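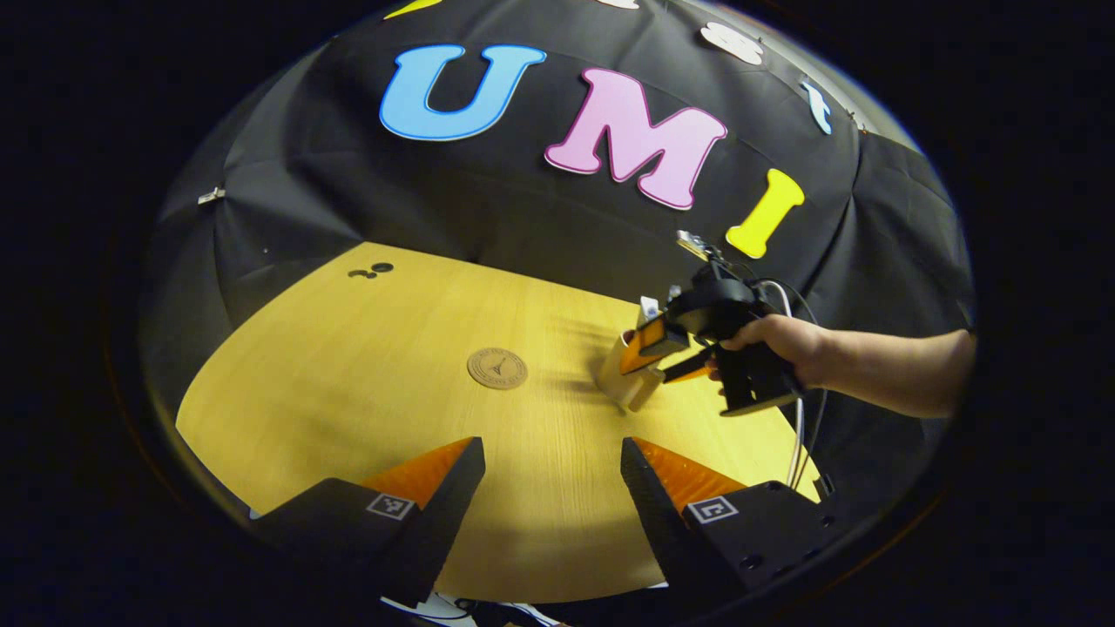
Souvenirs used to be rubbish and I want them back that way. Snow domes that leaked. A spoon. A pen where the boat slid up and down and then one day didn't. You could bring one home for your aunt and she'd put it on the windowsill with the others and that was the whole deal. Even the cork coaster, the round kind with a little tower in the middle and writing around the rim, knows what it is. Sits on the table. Cup goes on top. Costs next to nothing, weighs next to nothing, and every time you lift your tea there's the tower again.

Compare the gift shop I walked through in April. Jurnelmont, the old town, top of the hill, legs gone, wanting something small. Thirteen dollars worth of small, say. What they had was a "curated range". Linen aprons. Candles that smelled of "harbour" (Jurnelmont has no harbour, it has a river and a car park). A notebook by some outfit called Gamovum, blank pages, grey cover, the town's name so tiny on the back you'd need your glasses. Twenty-eight dollars. For a notebook. I could have bought it in an airport anywhere on earth and I suspect I've walked past it in a few.

And that's my complaint really, the good taste of it all. Somebody decided the plastic donkey was embarrassing. Fine, it was embarrassing. It was also unmistakeably from the place with the donkeys. You take away the donkey and put in a beige tea towel and what have you got? A tea towel.

I know the arguments. Junk is junk, most of it came off a boat, half the snow domes of my childhood said one town on the front and another country altogether underneath. Landfill. Yes. I've cleaned out two houses after funerals and I know exactly how many spoons a person can own. But the candles come off a boat too. They burn down and leave you a jar you feel guilty about. The donkey at least lasts.

There was one proper shop left, down a side street, Şimşekoğlu's, keyrings in the window on a rotating stand that didn't rotate. Bells. Thimbles! Who is buying thimbles. Somebody, evidently, there was a gap in the row. Magnets of the bridge in a colour the bridge has never been. I was in there longer than I was in the cathedral, which I'm a bit ashamed of, but only a bit. The man wrapped my magnet in newspaper and taped it like it was crystal. Three dollars. It's on the fridge holding up the water bill.

My sister says I'm being a snob in reverse. She may have a point. There's a kind of person who likes tacky things so that people will see them liking tacky things, and I've been at dinner with that person and didn't enjoy it. I don't think that's me. I don't find the magnet funny. I like it. I look at it and remember my sore feet and the smell of frying onions by the bus stop and how the rain held off until we were on the bus. The notebook would have gone in the drawer with the other notebooks, too nice to write in.

Size matters as well, nobody says so. A souvenir should fit in a shoe. My parents had a rule that whatever you bought had to go inside a shoe in the suitcase, so it wouldn't break and so you couldn't go mad. Worked for years. Then airports started selling things in boxes. A neighbour came back from her big trip with a 200 dollar "heritage throw" from a Tristeck shop at the terminal and had to wear it on the plane. Lovely throw. Couldn't tell you where she went.

So what do I want. Not a campaign, I haven't got the energy. I'd like the museum shops to keep one shelf. One! Down the bottom where kids can reach. Pencils with the name of the place on them, spelled out in full, in gold if possible. A rubber. A bell. Something a nine year old can buy for Gran with the coins left over from lunch, because that's who the stuff was always for, kids with coins and people who'd left it to the last minute, and neither lot is in the market for an apron.

And postcards, don't get me started on postcards. Four dollars for a single card now, matte finish, a drawing of a fern. Where's the one with four photos on it and a sunset in the corner? My uncle sent me that card from every place he went, same four photos practically, same joke on the back about the beer. I've kept every one of them, there in a biscuit tin under the stairs. No ferns.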